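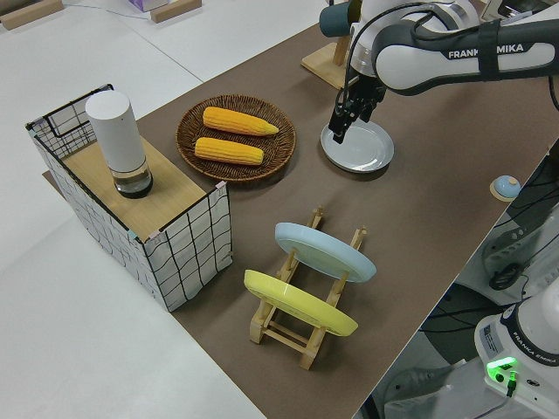
Kitchen storage and drying > Wooden dish racks, worth it?

trnka_p
13 July 2023
I want to get rid of the plastic drainer. We're two people and rarely have more than a few plates out at once, so I've been looking at the small wooden racks with upright pegs. Clinetti makes one and Grudix makes one that looks nearly the same for less. Does anyone have either? Main worry is mold at the feet.

oakleaf8
I've had the Grudix for 3 years. No mold, but I wipe the plates first and only use the rack to hold them. If you put them in dripping you'll get black spots in the slots. Oil it when it starts looking gray.

Danish Naqvi
Disagree with oakleaf8 on the oil. Mine went sticky and picked up dust. I sanded it back and left it bare and it's been fine.

oakleaf8
What oil did you use? Cooking oil will do that. Mineral oil won't.

Danish Naqvi
It was mineral oil. Probably too much of it.
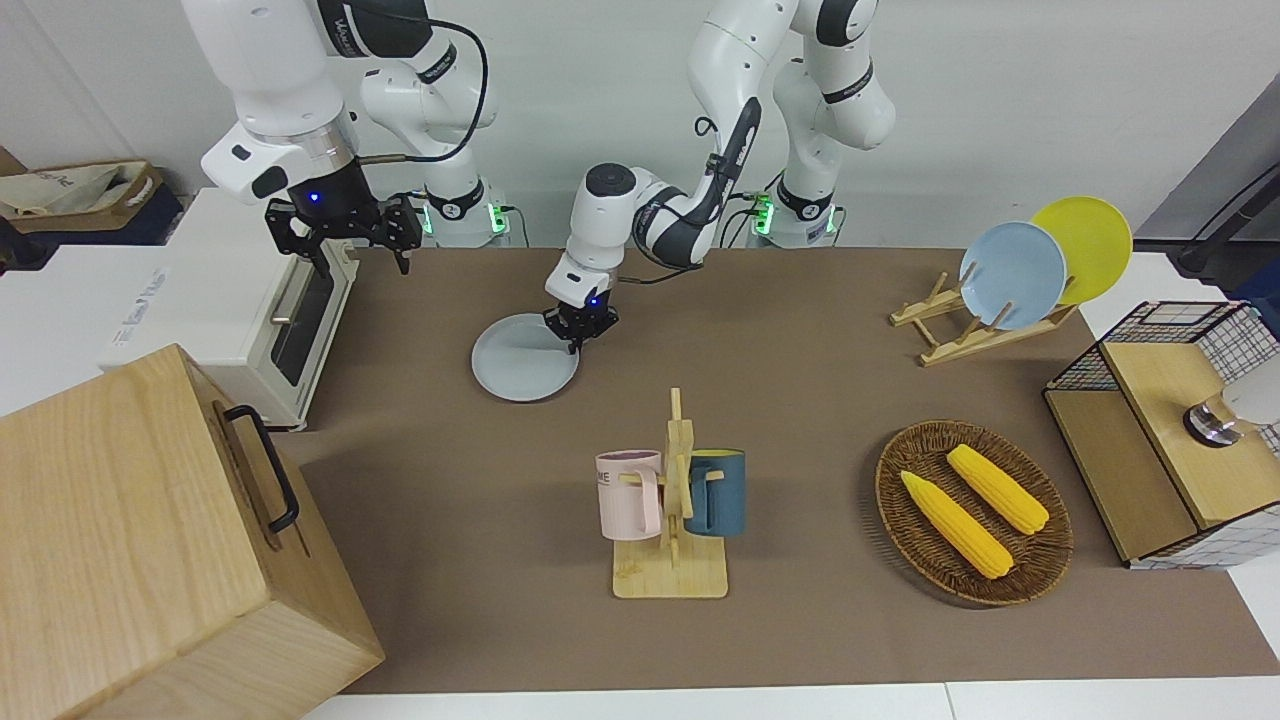

My other point is about mugs. A rack with plate slots is no good for them, they tip over or take up the room of two plates. Get a mug tree as well. The Chidiac one has a flat base and takes up very little counter. Hang the mugs once they're dry or they drip on whatever is under them.

trnka_p
I was hoping to have less on the counter. There's already a basket for corn and whatever else comes home from the market, and a box with a board on top where I keep the stuff that has no drawer.

marlow_k
Then skip the tree and put hooks under the cabinet. A tree gets knocked over. I broke five mugs that way before I gave up on it.

Danish Naqvi
Five? Load both sides evenly. Mine has never gone over.

trnka_p
No cabinet over that counter, so hooks are out. I could move the basket to the far end and stand the rack near the front where I can reach it. Plates would go straight from the rack to the table and I wouldn't bother putting them away.

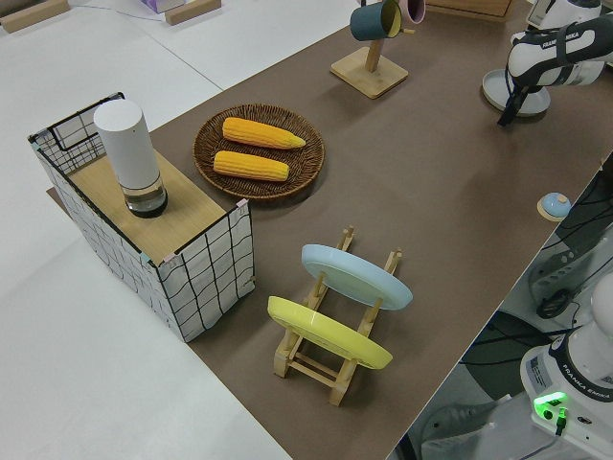
marlow_k: That's a sensible setup and I'd still check the slot width before you order. Our Drisudano rack is fine with thin plates but the stoneware ones don't go in. Measure the rim of your thickest plate.

trnka_p
Good point, will measure. Leaning toward the Grudix, no oil to start with. I'll report back in August.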